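March, half past six in the morning, kettle on

I have been awake since five with a word in my head, and the word is marga. I went to bed with it, too. Karla Aguirre mentioned it at the end of our reading group in Plarkstead, just as everybody was hunting for coats, and said I ought to look at where it comes from before next time. Well, I have looked, and I'm so pleased with it that I had to get up and write this down before the rest of the house wants breakfast.

So: Sanskrit mārga, a path, a road, a way. Pali magga, the same word after a few centuries of being worn smooth in people's mouths (the r goes, the g doubles up, I love it when they do that). I had met magga plenty of times as the Eightfold Path and had always read it as a grand sort of word, a capital-letter word. But the dictionary ties it to mṛga, which is a deer, or a wild animal of any sort, and to the verb mṛg, to hunt or seek or track. So a mārga may have started out as an animal trail! The line through the grass where the deer go down to drink, and where somebody hungry goes after them. I read that entry three times. 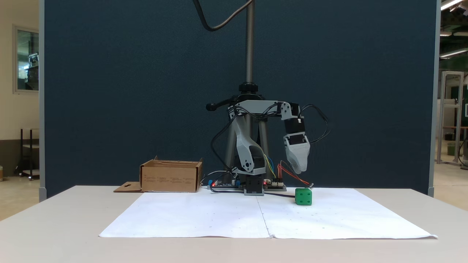
It changes how the word feels to me. I had been picturing a paved road with a signpost, and now I have bent grass and hoofprints, and a person walking slowly with their eyes on the ground. There is a related word, mārgaṇa, which can mean seeking or enquiry, and can also mean an arrow. An arrow, a searcher, a beggar asking at the door — all in one entry, all quite at home together. In Jain writing there are the mārgaṇās, which as far as I can make out are ways of looking into the soul, different doors you can go in by to investigate it. I haven't got to the bottom of those. Must ask Karla, who reads Prakrit for fun and has better books.

Then there's Mārgaśīrṣa, the month, towards the end of the year. I was all ready to write that it meant "head of the road" and feel clever, but it goes back to Mṛgaśiras, the deer's head, the cluster of stars up by Orion. Deer again! I went out on the step with my tea last night to find it and got cloud, cloud and next door's security light.

I did try to explain some of this at supper and lost the table somewhere around the doubled consonant. Fair enough. I had better luck on the telephone with my aunt in Jisholm, who wanted to know straight away whether it had anything to do with the margin of a page. It hasn't, so far as I can find, but I spent a very happy quarter of an hour checking. She also asked whether a word that old, 3000 years or so by her reckoning, could still be in use, and I was able to tell her yes, it's on street signs, you'd see it in any number of Indian cities as Marg after somebody's name. She liked that. She said it must be a comfort to a word to have steady work.

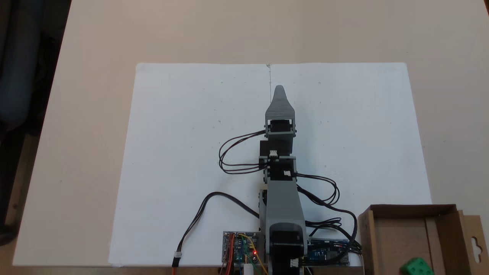 The notebook is getting out of hand. I've given marga 16 pages, and paṅkaja, which was supposed to be this month's word, has a page and a half and a drawing of a lotus that looks like an artichoke. I'd like to do the same properly for patha and panthan, because they are "path" words as well and I want to know when a writer would pick one over another. Is a patha something laid down and a mārga something followed? I've no evidence for that at all, I only like the sound of it. Look for verses with both in. Look at the commentaries if I can bear the small print.

Also to do: take back the grammar, which is overdue, and see whether the Gollura shop still has that second-hand Pali dictionary with the broken spine. It was far too dear last time but I keep thinking about it. The margins were full of someone's pencil notes, tiny and very neat, with a big question mark next to magga. I want to know what they were asking!

Toast now. I can hear feet on the stairs, and I still haven't copied out the bit about the arrow for Karla.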